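Last updated 29th April

We use cookies to keep you signed in and to remember which boards you follow. Accept / Manage settings

Saved franchise won't load after moving it to a new console, anyone got theirs back?

Hi all, hoping somebody on here plays Merholm Hockey Manager, because I'm kind of desperate. I've been running the same franchise since November and I'm up to season 34 with it (yes, I know, I need to go outside more). Last night I moved everything over to my new console, and now when I pick the franchise from the menu I get the loading puck for a while and then it dumps me back to the title screen. No error, no code, nothing.

My other saves are fine. I've got a short playoff-only file and a practice file, and both of those open right up. It's only the big one. In the storage menu it still shows up with the right team logo and the right date, so I don't think it's gone gone. The file says 90 MB, and I'm pretty sure that's what it was before.

Stuff I've tried so far: restarting, reinstalling the game, downloading the cloud copy again, and turning off the custom rosters. I have almost 51 created players in there, mostly guys from my beer league, and I'd really hate to lose them.
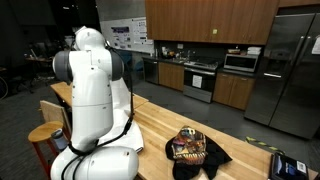 One more thing, I had the Sonow arena pack on the old console and I can't remember if I ever downloaded it on this one. Would that matter? My team plays in the regular default rink, so I figured it wouldn't, but at this point I'll try anything. I still have the old console for another week before it goes to my nephew, so if I need to go back and do something on there, now's the time!

Answer 1

Did you try clearing the cache? Worked for me on a different game.

Answer 2

It's the arena pack, I'd put money on it. Same thing happened to me when I switched over, and I wasn't playing in one of the Sonow rinks either. What got me was that a different team in my league was. The AI owners can move into a new building in the offseason if the pack is installed, and once one of them does, your save is looking for that rink every time it loads. Your playoff file is probably from before any of them moved, so it opens fine.

So go to the store page, find the pack under your purchases and download it again. Let it finish all the way! I got impatient and tried at half and it kicked me out just like before. Then close the game completely, don't just suspend it, and open the franchise from the main menu instead of using Continue.

If you're on the same account you shouldn't have to pay for it twice. Mine was listed as "owned" but not installed, and the game never said a word to me about it.

When you do get in, save it to a new slot right away and leave the old one alone for a while. I keep 2 copies of mine now and swap between them every season, it's a pain but I sleep better.

Answer 3

Second answer is right most of the time, but if the pack doesn't do it, check the created players before you give the old console away. Load the franchise on there, go into the roster editor and see if anybody has a blank helmet or blank gloves. Equipment from the Mutex gear set doesn't always come across in the cloud copy, and I had one goalie with a missing mask who locked up my whole file.

I put him in default gear on the old machine, saved, uploaded again, and it opened on the new one first try. It took me a whole evening to find him, so start with goalies. Your ratings and career stats won't change from swapping the gear, I checked mine afterward and everything was still there.

Also turn off auto upload on the new console while you're messing with this. You don't want it writing over the good copy. And let us know how it goes, I'm only on season nine and already scared of losing mine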